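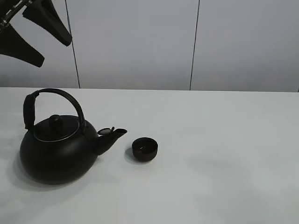

Gripper with its fingers open, pale grey wall behind.

My cousin has been missing since spring. How do we do posters and a page without making a mess of it?

Posted by Mingxuan Cheng

Hello all, I hope this is the right part of the site, please move it if it isn't. My cousin is 56 and lived on his own in Erkville. He stopped answering his phone in the spring and the police have him down as a missing person. The officer we deal with is kind but very busy, and she said the family is free to do its own appeal as long as we run the wording past her first.

My aunt wants to put up posters everywhere with her home number on them and offer a reward. My uncle thinks a page online would do and that posters are old hat. I've somehow ended up in the middle as the one who owns a printer! I have never done anything like this and I'm frightened of putting the wrong thing out, especially as he has been unwell on and off and I don't know how much of that is ours to tell. He'd be mortified. Then again, somebody who sees him ought to know to be gentle with him.

Has anyone been through it? What did you put on yours, whose number did you give, and how on earth did you choose a photo? All the good ones are from weddings and he never looks like that in ordinary life. 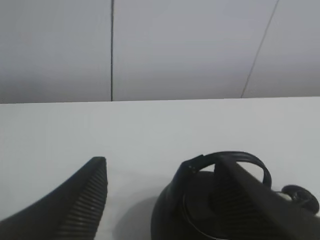

Erkville, August

Li-hua Tsai

Oh Mingxuan, I am so sorry. We went through this with my brother-in-law, who went missing from Zandska, and I remember that feeling of being handed the job simply for being the one who could work a computer. Make yourself a cup of tea and take it in small bits.

First, please talk your aunt out of using her home number. We did exactly that, and we had calls at three in the morning, some of them from people who were lonely and meant no harm and some that were plain cruel. Use the police number with the case reference next to it, and if the family wants a number as well, get a cheap pay-as-you-go phone and take turns with it, so that everyone gets a night off. Keep a notebook by it with the time of the call, the place, what the caller saw and how to ring them back. Write it down even if it sounds daft.

As for the photo, go for the dullest recent one you have. Ordinary clothes, plain face, the glasses on if he wears them. We used two, one with a beard and one without, and I was glad of it. Put his height, his build, anything like a scar or a limp, and what he was last known to be wearing if you know it. His name should be big enough to read from across a road.

On his health, we settled on "may be confused or upset, please approach kindly", and left it at that. It told people what they needed and I could have looked him in the eye over it. Ask your officer what she thinks of that wording.

The reward I would leave until you've spoken to her properly. Ours brought in a great many calls and hardly any of them were any use, though I know other families feel differently.

We printed 2,000 leaflets, far too many for one go, and half of them were out of date when we changed the photo. Start small! Ask before you put anything in a shop window, and the staff will often keep an eye out for you. Bus stations, libraries, day centres, hostels, launderettes, anywhere warm. Your uncle is right about the page too, so do both, but have one person in charge of it and check the comments daily. People will guess at things, and your aunt doesn't need to read that.

He was found after 6 months, by the way, in Keseck, living quietly and not very keen on a fuss. I know it doesn't always go like that. Do send me a message if you'd like to see our old leaflet, I still have it.

radu_lane

put the date on the poster. and take them down when its over, people forget

also laminate them or use plastic sleeves, open end at the bottom or they fill up with rain. hope you find him

Mingxuan Cheng

Thank you both so much. Li-hua, I read yours out to my aunt over the phone and she has given way on the home number, although we're still discussing the reward (loudly). I'll message you this evening about the leaflet. Sleeves are on the shopping list.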